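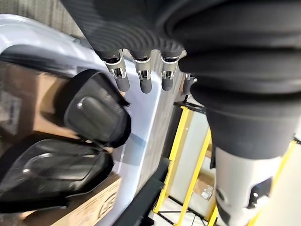 Thread on grout, after 38 bathroom floors in the Grarnmont blocks. Mostly about water.

1/ Most grout failures we get called back for were mixed too wet. The bag gives a range. Start at the bottom of it, wait out the slake time, then decide. Extra water gives you a soft joint and a blotchy color.

2/ Weigh the water. We use a kitchen scale and a marked jug. For the small batches we mix, 450 grams is the low end and we seldom go past it.

3/ Drill speed: 400 rpm or under. Faster than that whips air in, and you get pinholes in the joint a day later. Keep the paddle below the surface the whole time.

4/ Slake means leave it alone. Ten minutes on the gray we use, then remix by hand. Don't add water at the remix. If it has stiffened past working, throw it out.

5/ Joint depth matters more than joint width. Rake thinset out to at least two thirds of the tile thickness before it sets. A thin skin of grout over thinset will crack and show a dark line.

6/ Sponge wrung out hard, one pass per face, rinse. Most of the color complaints in the Pace Street building were from a dripping sponge – same bags, same tile, different hands.

7/ Corners and the tub line get sealant, never grout. Two planes move separately. We redid 292 feet of tub line in Bikar Court for that alone.

8/ Someone asked about sealer. Cement grout, yes, after the cure time on the bag. Epoxy, no. Test on an offcut first if the tile is unglazed.

9/ Haze: dry cloth the same day. Acid cleaner is a last resort and not on limestone, ever.

10/ Zultia job starts next month, large format with narrow joints. Will post the mix weights once the first room has cured.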